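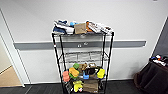 3.2 Open shelving and the skipped middle

Open wire shelving came up again and again in our coding of household storage, more than closets, more than bins. People like it because it's cheap and you can see what you have. What we did not expect was how unevenly it gets loaded. The unit in Figure 3 is a good case: shoes and a cardboard box heaped across the top shelf, a dense cluster of bright toy-like objects on the lower one, and between them a middle shelf with nothing on it at all. Same unit, same depth of shelf. We call this pattern the skipped middle. It is scored from the photo only, no interview data.

Figure 3. Three-shelf view of a wire unit, Stivdale set. Top and lower shelves loaded, middle bare. Coded SM (skipped middle).

Coding was done per shelf, not per unit. Each visible shelf got a fill score (bare, partial, full, heaped) and a mix score, meaning how many kinds of thing share the surface. Heaped = items resting on other items or tilted out of square. Total shelves coded: 3815, from 488 homes across the Stivdale and Odmont sets. Shelves hidden by a door or lost below the photo were left out, so a unit may have more shelves than we list. Shoes counted as one kind whether or not they were paired. Pairing was dropped early, too hard to judge when a shoe is lying on its side or behind a box.

Two readings of the skipped middle. First, sorting by user: adult things high, kid things low, the middle belongs to no one in particular. This fits the zone account in Triantafyllou, where shared surfaces stay clear longer then owned ones. Second, sorting in progress. A bare shelf next to a heaped one could simply be a shelf waiting for its turn. A single photo can't separate these and we don't try to. The repeat visits in March were meant to help but covered only 50 homes, and the units had often been moved.

Mix score behaved more as expected. Low shelves ran high on mix, esp. where toys were involved, and cardboard boxes turned up at every level, open or closed, usually with loose items next to them. Box contents not coded.

One note on fittings. The Brisach protocol treats wall rails and hooks behind a unit as part of the storage. We did not, unless something was hanging from them. This lowers our totals a little for hallways and entry areas, where rails are common, and should be kept in mind when comparing the two sets of numbers. Closed cabinets are delt with separately in 3.3.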